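ABDELLA, July 21, 2023 - Zerenia will withdraw its last 1539 peacekeeping troops from the northern border zone by the end of October, the defence ministry said, leaving local police to run the crossing points on their own.

The decision ends a mission that was first meant to last two years. Officers at the main camp outside Rodmont have been told to hand over vehicles and radio masts before the final convoys leave.

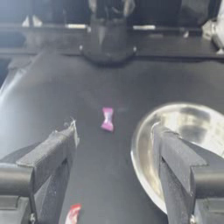

Defence minister Agustina Jara told parliament that the border was calmer than at any time since the truce and that the police were ready. Opposition members were not convinced and asked what would happen to the patrols that now run after dark. Soldiers have long been a familiar sight in the villages, where they are known for handing out sweets to children, small ones in pink-purple wrappers like the one lying between two dark grey gripper fingers on a black table. Shopkeepers there say they will miss the army's custom more than anything else.

Of the 12 posts along the frontier, seven will pass to the police and the rest will close. Two of those due to close stand on the only paved road to Fernthorpe.
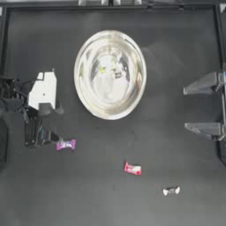

Hipólito Saavedra, who leads the district council in Fernthorpe, said he had asked for a slower handover and had not had a reply. The council is worried about jobs as well as safety - the camp kitchen and laundry employ local people, and no other large employer is close by. Kitchen equipment is to be left behind for the town's schools, mostly pans, trays and big round stainless steel bowls of the sort standing empty on the dark grey table. Saavedra said the gift was welcome but would not pay anyone's wages.
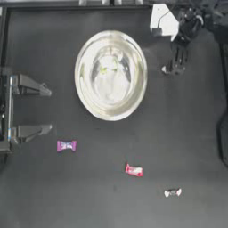

The ministry said a liaison office would stay open in Rodmont through the winter, with a direct line to army headquarters. It gave no figure for the cost of the withdrawal. Parliament is due to debate the police budget after the summer break.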